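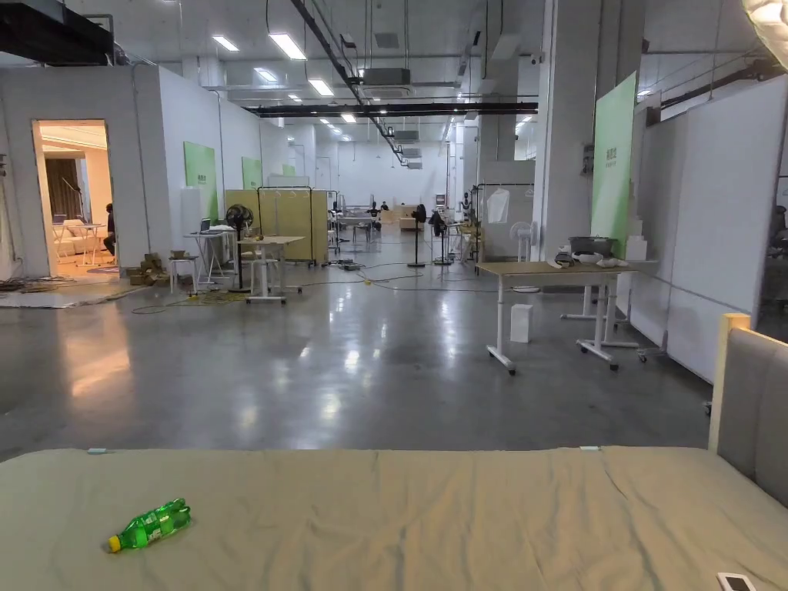
Last edited: June, 4:12 pm

Lost rankings after merging thin pages – undo it or wait?

hinemov_shop
So I run a small store on Olell (the hosted kind, not self-install) and I had 944 product pages, most of them with two lines of text and a size chart. Everybody kept telling me thin pages drag down a site, so I merged the color variants into one page each and redirected the old addresses. Search traffic dropped 60 percent. It's been 3 weeks. Do I put the old pages back or sit on my hands?

Porkell
Sit on your hands. Three weeks is nothing after a merge that size. Are the redirects permanent ones? Olell sets temporary ones by default and you have to go change them under Addresses.

hinemov_shop
Just checked and they were temporary. All of them. Ugh!! Changing them now, thank you.

sorrentino_web
I'm going to disagree with Porkell a little. Fix the redirects, sure, but I wouldn't have merged the colors in the first place. People search "mustard linen curtain" and they want the mustard one. I did the same merge for a client last year and we split the top sellers back out in the end, with a proper paragraph on each. Those came back. The rest we left merged.

Porkell
Did they come back because you split them or because you finally wrote something on them? You changed two things at once.

sorrentino_web
Fair, I can't prove it. Still, the color words were missing from the titles after the merge, and I'd bet money on that part.

Crisóforo Montes
Jumping in because I had this exact fight with myself in the spring. Before you split anything, pull your search report and sort it by the old addresses. On mine, a handful of pages brought in nearly all the visits and the rest had zero clicks. I'd been losing sleep over pages no one ever opened. Also look at your internal links – mine still pointed at the old addresses, so every click in the menu went through a redirect.

hinemov_shop
OK, did the report. Same story here, a small bunch of color pages did most of the work (mustard wasn't one of them, sorry sorrentino). How long should the text be if I bring those back? Somebody on another board said 2,000 words.

sorrentino_web
2,000 words about a curtain? Please don't. Say what the fabric feels like, how it hangs, how it washes. Stop when you run out.

Porkell
Agree with that one at least. I'd still wait a month after the redirect fix before splitting, or you won't know what helped.

hinemov_shop
I can't really afford a month, so I'm going to bring back the best few now and leave everything else merged. Menu links are next, there are a lot of them. Will post numbers when I have some.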